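Taping a placement grid for two-arm trials

We vary where the pot and bowl start in each trial, and a taped grid is the cheapest way to log it. Cover the table with brown paper, then run strips of blue painter's tape both ways to make cells of similar size. They needn't be perfect squares. Our policy coped fine with crooked lines, and the grid is only there for the operator.

Label the cells on a paper map and leave the table unmarked. Draw 17 start cells at random and run each one twice. 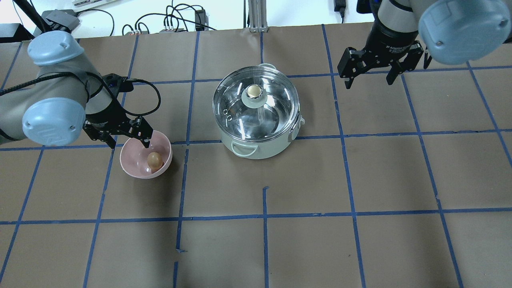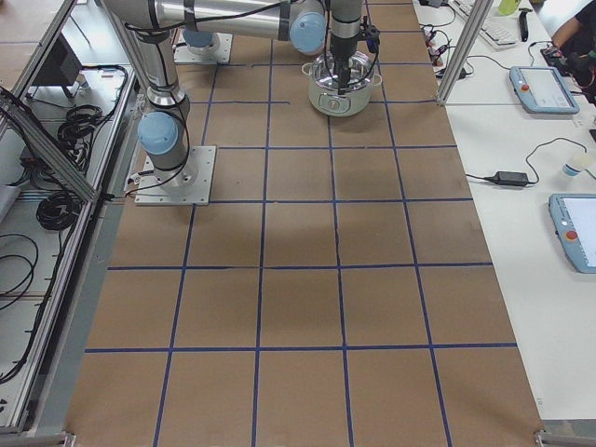
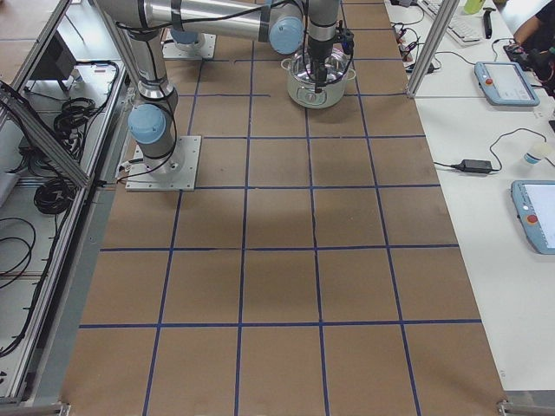
Cookware on the Nandell table, with the grid taped down.

If an object straddles a line, log both cells. Kjell Holmgren's first script rounded to the nearest centre and we had to throw out nine trials in March. Re-tape when the paper wrinkles enough to catch a finger.

Score each trial from 0 to 6, one point per completed stage, and have a second person score it without seeing the first sheet. Obaidul Samarakoon keeps the blank sheets.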